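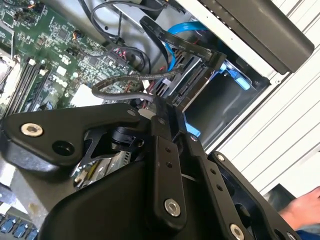

Inside an open desktop computer case, with the motherboard at upper left.

Drindard render queue manager

Drindard shares out animation frames among the computers a studio already owns. It runs on ordinary desktop machines and needs no dedicated render room. It is supplied by Kwok as a download with a printed licence card, and is intended for series and short film teams of up to 18 artists.

Stock code: KW-DRN
Supplied as: download, licence card by post
Status: available

Overview

One computer on the studio network is set up as the controller. Every other computer that is to take frames has the client installed. The controller holds the queue, hands out frames one at a time or in batches, and collects the finished files in a shared folder. Clients report to the controller whenever a frame finishes or fails. An artist who sits down at a client machine can pause it from the taskbar. The frame in progress goes back into the queue and is given to the next free client.

A job consists of a scene file, a frame range, an output folder and a priority. Priorities run from 1 (lowest) to 7 (highest). Jobs with equal priority are taken in the order they were submitted. A job can be moved up or down at any time by a user with supervisor rights.

Licences

Studio licence: one controller, up to 18 clients
Extended licence: one controller, up to 100 clients
Single licence: controller and one client on the same machine, for testing scenes before they go to the queue

Licences are tied to the controller. Clients can be added, removed and replaced without contacting us, provided the total stays within the limit. An upgrade from Studio to Extended is charged at the difference in price and does not require a new installation. Educational licences have the same functions and cannot be used for broadcast or theatrical work.

Queue functions

Frames can be sent in order, in reverse, or spread across the shot. The spread setting renders the first, middle and last frames before filling in the gaps, so that a lighting error can be found early.

A frame that fails is tried again on a different client. If it fails a second time it is marked and left out, and the rest of the shot continues. Marked frames are listed in the job report with the client name and the last lines of the renderer log.

Working hours can be set for each client. A machine used by a layout artist during the day can be given to the queue from 18:00 and taken back in the morning. Frames still rendering at the end of the period are either finished or returned to the queue, depending on the setting.

Clients can be placed in groups by memory, graphics card or department. A job may be limited to one group. Effects shots with heavy caches are normally limited to the machines with the most memory.

The queue holds up to 1000 jobs. Completed jobs count towards this total until they are archived. Archiving removes the job from the list and keeps the report as a text file.

Requirements

Controller: a desktop computer that is left switched on, with a wired network connection and a fixed network address. The controller does little processing and may also be used for office work. It should not be used as a client on the Studio or Extended licence.

Clients: any machine that can open the scene file in the studio's own animation package. The package and its plug-ins must be the same version on every client. Drindard does not check this before a job starts.

Storage: a shared folder that all clients can read from and write to, under the same path. Textures, caches and audio must be inside this folder or a folder below it. Scene files with paths to a local drive will be rejected at submission.

Clients on wireless connections are supported for preview renders only.

Stirnano preview module

Stirnano is an optional module for reviewing shots before all frames are complete. It assembles the finished frames into a clip, holds the last available frame over any gap, and adds the scene audio. Frame number, shot name and client name can be shown as text over the picture or turned off. The module is licensed per studio and does not use up a client place.

Clips made with Stirnano are for internal review. Colour conversion is limited to standard display output, and the module should not be used to make delivery files.

Not included

Animation software and renderer licences
Network storage
Computers, cables and switches
Off-site rendering

Changes in the current version

Job reports now list the render time for each frame as well as the total.
Working hours can be copied from one client to another.
Client names containing accented characters are now shown correctly in the report.
The pause control on the client no longer closes when the screen locks.
Fixed a fault where a batch of seven or more frames could be handed out twice after the controller was restarted.

Known limits

The controller cannot be moved to another machine while jobs are running. Pause the queue, export it, and import it on the new machine. Stereo shots must be submitted as two jobs, one per eye. Tile rendering of single large frames is not supported.

Installation and support

Installation on the customer's own network can be arranged through Jurkus, who also hold the training sessions. The installation guide was written by Dalia Mahrous and is included with the download. Support requests should give the licence number, the job report and the version shown on the controller's start screen.

Technical enquiries: Volker Hellwig
Licences and upgrades: Fouad Filali
Training bookings: Said Nasr, Jurkus

Related items

Stirnano preview module
Drindard additional controller, standby
Printed installation guide, spiral bound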